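Unit 4: Office Supplies and Small-Value Purchasing

Course handout, Introduction to Office Administration
Instructor: Rami Tarawneh

Read this handout before Thursday's session. Bring the stock sheet from Unit 3.

## 4.1 What counts as a supply

An office supply is an item bought for daily use and charged to expense in the month of purchase. Equipment is entered in the asset register and keeps its value over several years. The line between the two is set by each employer. At Kostetti, the company used in our case study, any single item costing less than $100 is treated as a supply.

Supplies are divided into two groups. **Consumables** are used up: paper, staples, toner, envelopes. **Durables** stay in service until they fail or are lost: staplers, hole punches, trays, scissors.

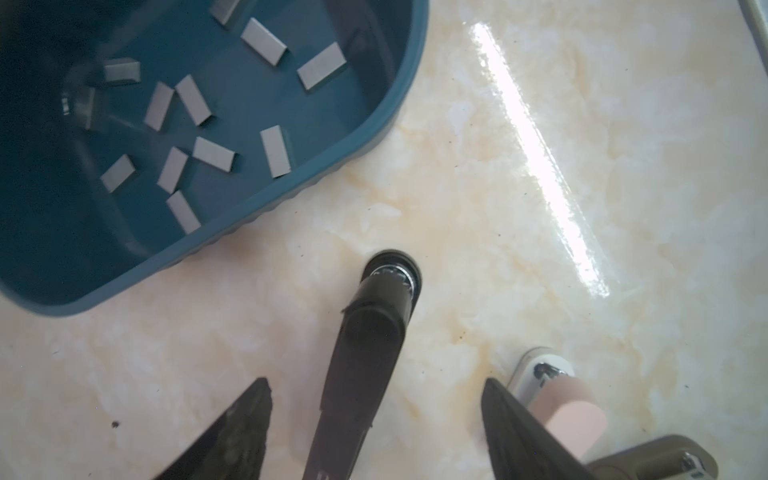

Consumables are reordered by quantity. The clerk sets a reorder point for each item, based on weekly use and the supplier's delivery time:

> Reorder point = (weekly use × delivery time in weeks) + safety stock

Durables are reordered by condition. They are inspected twice a year, and the result is entered on the stock sheet as *keep*, *repair* or *replace*.

## 4.2 Case study: Kostetti

Kostetti employs 67 people on two floors. Before the April review, each department placed its own orders with Nolis, the regional supplier. The review, led by office manager Jarmo Hyvönen, found that the company had spent $1,145 on desk supplies in one quarter, and that several departments had ordered items already held in storage on the other floor.
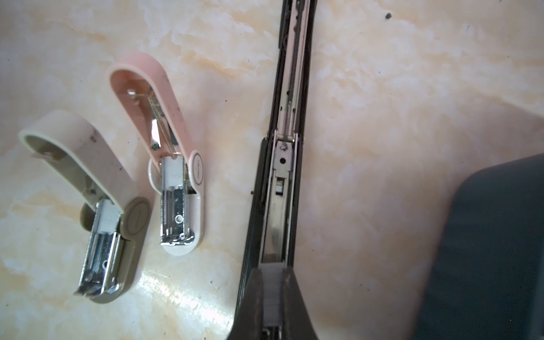 Three changes were adopted:

1. All orders pass through one clerk.
2. The item list was cut to 19 standard products.
3. Departments return unused durables to central storage.

Requests outside the standard list require a written reason and the signature of a supervisor.

## 4.3 Records

Every purchase must be supported by a request form, a delivery note and an invoice. The clerk compares all of them before approving payment. Where quantities differ, the invoice is held and the supplier is contacted in writing. 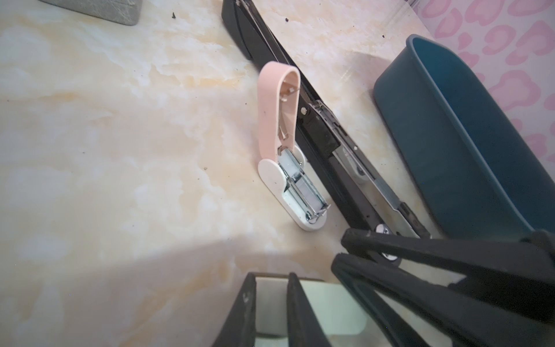
Records are filed by supplier, then by month. Partial deliveries are filed with the original request and marked *open* until the balance arrives.

## Assignment

Read Chapter 6 of Buthelezi and answer in one page: Should Kostetti lower its limit for supplies? Refer to both groups of items in your answer.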